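Kiều Slatted Plate Stand: Common Questions

What is it for?
It raises your plates off the table so you can use the space underneath. Most people keep everyday plates on top and napkins below.

How wide a plate will it take?
Up to 300 mm. Two stacks of dinner plates need the 40 cm top.

Does it need assembly?
No. It ships in one piece.

Can I put wet plates on it?
Yes. Air gets through the slats. Wipe the wood dry afterward.

Is it dishwasher safe?
No. Use a damp cloth and mild soap.

Are plates included?
No, plates are sold separately.

Can I return it?
Yes, within 90 days. Write to Ngọc Ngô in customer service and include your order number.

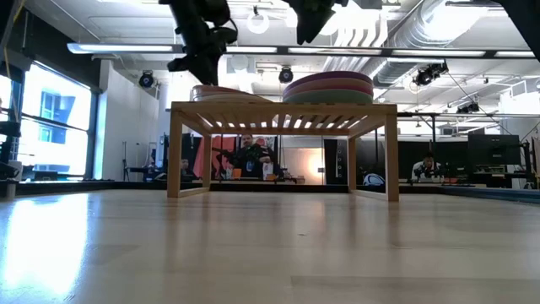
Slatted stand with two stacks of round plates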